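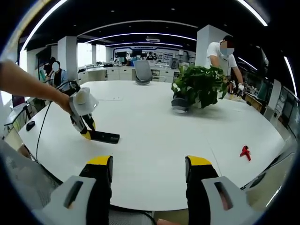
Figure 3. Shared white table in the open office, with a potted plant toward the back.

Home | Articles | Issues | About

3.2 Shared tables

The second type of surface in our study is the large shared table. It belongs to no single worker, so small things are left on it and stay there. In Figure 3 a small red object lies on the white top, and a small black object is near the left rim. The plant stands directly on the tabletop in a dark gray round pot, and its leaves hang over the rim of the pot.

At the Drasden office we recorded 2,138 objects on all surfaces, and 441 of them were on shared tables. Plants were moved less often than any other kind of object – many kept the same place from the first visit until the end of April. Small objects changed place almost every day. We coded an object as "left" only if it was present at two visits in a row. Cables were coded separately, also when they passed over the edge of a table.

Shares 12 | Comments 0

Related articles
Desk plants and personal space: the Flamska survey
Who clears the table? Notes from Fernero
Storage habits in small offices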